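I drove up to the Ovcombe open day in March mostly for the free coffee, and ended up staying until they started stacking the chairs. Gerketti had opened the whole sorting floor (parking was a mess, go early!) and for 6 dollars you got the tour plus a bag of mixed bits to take home.

The part I loved was the odds and ends tables. Everything that comes out of junk drawers and donated boxes passes through here, 375 bins on a good morning, and you can stand right there and peek in. Mine had a little tape measure with a bright yellow face and a green toy block sharing the same big gray bin, and I wanted both of them so badly.

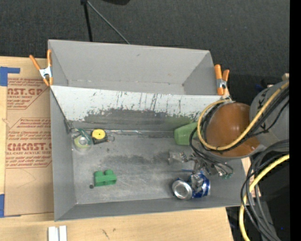

Small stuff is what sells best, according to Ondrejka, and the toy blocks go by weight in the shop next door, so don't bother hunting for matching sets.

I bought a bag anyway. The shop has 500 drawers along one wall, all labeled Teten in faded marker, and I went through maybe a quarter of them before my feet gave up. Came home with hinges, a jar of buttons and 60 cents in change. Bring cash, the card reader was down by noon.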